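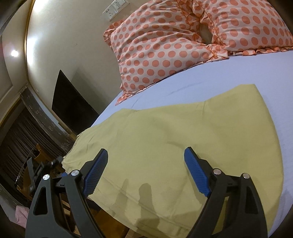
Unit 3 of the Textile Care course at Cetstead is about color and how the eye judges it. A dyed fabric never has one color for all viewers, because the light and the neighbor surface change it. Take a plain yellow-green cloth on a pale lavender-blue sheet: the two hues lie far apart, so each one looks stronger. Please read the Wuler chapter before the class.

Metamerism is the second topic. Two samples can match under the shop lamp and differ at the window — this is a common complaint from customers. Note the lamp type each time.
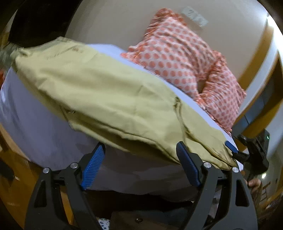
Neutral ground is what we use for grading. Visible light begins near 400 nanometers, and a white surface returns most of it evenly. An olive-khaki cloth over a white sheet is therefore easier to judge than the same cloth on a colored one. Keep the sample 60 centimeters from your eyes and write the grade in the Bullex table.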